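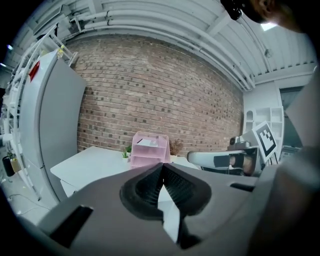 torkley53
Leave the brick alone. Painted mine white in January and I regret it. Every mortar line collects dust now.

mudroom_ed
Disagree. Reddish-brown brick plus a white ceiling is a lot of contrast. A primer and 2 coats would calm it down.

torkley53
And getting it back off? I was quoted 700 dollars for one wall.

lamrani_k
I'd box in the pipes first — some 200 for lumber — and then decide on the brick.

mudroom_ed
Boxing them hides the joints. Just paint them with the ceiling.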